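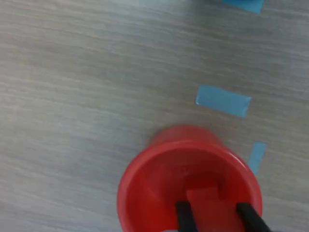
### 4.2 Choice of the noun and use of color words

The full collection from Gerden and Vondov contains 3751 short answers. After removing the answers in which the speaker gave no noun at all, or only pointed and said "this one," we kept 2758 of them for the analysis in this section. The removed answers are treated in Section 5, where they are compared with the pointing data of the Thomas group.

Each answer was coded twice, first by Lanying Cai and then by Ileana Tudose, who did not see the first coding. The two coders disagreed mostly on compounds. For "tea glass," one coder took the whole expression as the noun, and the other took "glass" as the noun and "tea" as a modifier. We decided to follow the first solution in all cases, also for "water cup" and "milk mug," although for some speakers the second may be closer to how they build the phrase.

The word "cup" was used by speakers of all age groups and in both towns. It was applied to objects with and without a handle, and to objects of very different height. "Tumbler" was rare in Gerden and almost absent in Vondov. Older speakers in Gerden sometimes used "glass" for a vessel which is not made of glass. When Zhuoran Ren asked them about this in the follow-up talk, most of them did not find it strange. One woman answered that a glass is "what you drink cold things from," and for her the material had no importance. We return to this answer in the discussion.

Color words followed a simpler pattern. If a speaker had to tell apart two vessels for which she used the same noun, she nearly always added the color before any other property. A pair such as the red cup and the light blue cup in Figure 2 can be separated by color alone, and speakers do not need to mention size or place.

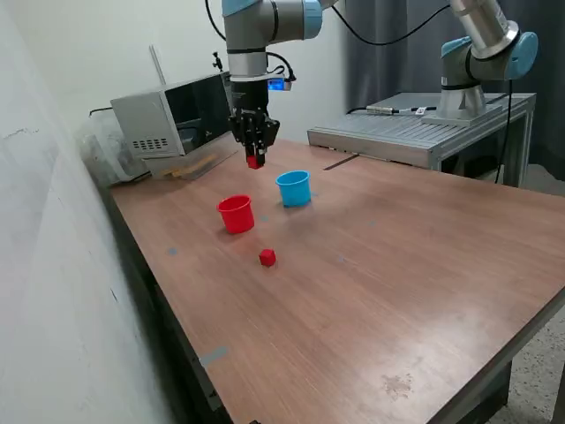
The 20 speakers who took part in both rounds are of special interest, since their answers can be compared over time. In April they often gave a long phrase at the first mention and kept it for several turns. In the second round the same speakers shortened the phrase earlier – in some cases directly after the listener had repeated the noun. Shufen Lu observed a similar shortening in her recordings of market talk, but there the partners knew each other well, and so the two results should be compared with caution.

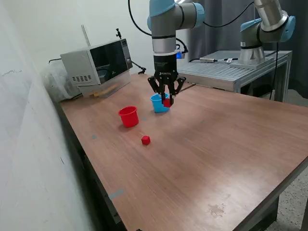 A further difficulty is the article. Speakers whose first language has no article used "red cup" and "the red cup" side by side, and we could not find a clear rule. Weidong Tang suggested that the bare form is more frequent in answers to a question, which fits the Vondov data but not the Gerden data. The annotation was done in Jurnex, which stores the article as a separate token, so the counts in Table 3 are not affected by this variation.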